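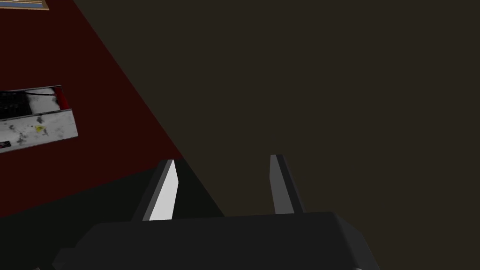
4 min read

So I run a football newsletter and podcast called Statedach, and I need help. Paid help! Not a fortune, I'll get to that, but money will land in your account every month and I'd love for it to be yours.

Quick background if you've never heard of us. I started Statedach from my kitchen table as a weekly email about small-college football, mostly because I couldn't find anybody writing about the teams I grew up watching. Division III, NAIA, a little bit of junior college when I can get to it. It's grown a lot more than I planned for (463 paying subscribers as of Monday, plus a bigger free list) and I've hit the point where I can't watch all the games, cut the podcast, and write the thing without my family forgetting what I look like.

I'm looking for two people. Both jobs are part time and remote, and you can live anywhere in the US as long as you're around on Saturdays.

Game writer

You'd cover one conference for me from kickoff weekend through the playoffs, which start in November. That means watching two games every Saturday, usually on a stream that freezes whenever someone crosses midfield, and sending me one recap of each by noon on Sunday. I like them short. Tell me what the defense was doing on third down, tell me about the left guard who played his tail off, and skip the part where you list every scoring drive in order. I can get that from the box score.

Once a month you'd also do a longer piece on whatever you want. Last season we ran one on a long snapper who drives a milk truck before practice and it got more replies than anything I've ever written, which stung a little, but I was thrilled.

You don't need a journalism degree. I don't have one. You do need to know the difference between Cover 2 and Cover 3 when you see it, and you need to hit the Sunday deadline, because I'm putting the issue together Sunday afternoon and there's no slack in it.

Charting assistant

This one is for the person who pauses the game to see who blew the block. You'd chart every offensive snap of one game a week: down, distance, formation, personnel, result. We keep everything in Zulto, and if you've never touched it I'll walk you through it on a call. It's basically a spreadsheet with opinions. A full game takes most people three hours or so at first and less once you get the hang of the shortcuts.

If you've done student-manager work or cut film for a high school team, please, please write to me. Same if you've coached. I had a retired JV line coach doing this last year and his notes were better than the numbers.

The money

Writers get $100 a weekend for the two recaps, and the monthly feature is paid separately (we'll agree on a number before you start it, so no surprises). Charting is $30 a game to start. I know that isn't much for the hours. I'd like to raise it midseason if renewals hold up, but I'm not going to promise you that here. Celteck sponsors the podcast and that money goes straight to contributors.

The season is 13 weeks for us, counting the preview issue, and I'm hoping you'll stick with it the whole way. If you know already that you've got a wedding or two in October, just say so and we'll plan around it. I have a bye week built in for everybody.

How to apply

Hit reply on any Statedach email, or use the contact form on the site, and put the job you want in the subject line. For the writing job, send me a recap of any football game you've watched, under 400 words. An old one is fine, and so is your kid's middle school game. For charting, just tell me what film work you've done and pick one play from any game you remember well and break it down for me in a paragraph.

No resumes, please. No cover letters either, though if you want to tell me who you root for I'll read every word of it.

I'll answer everybody, it might just take me a few days. If it looks like a fit we'll get on the phone, probably after 7 p.m. Eastern when my day job lets go of me, and then I'll pay you for a one-game tryout before either of us commits to anything.

One last bit of business: Matei, the message board where a lot of you found us, has its own openings for moderators right now. Those are separate and I don't have any say in them, so send those applications over there and the football stuff to me.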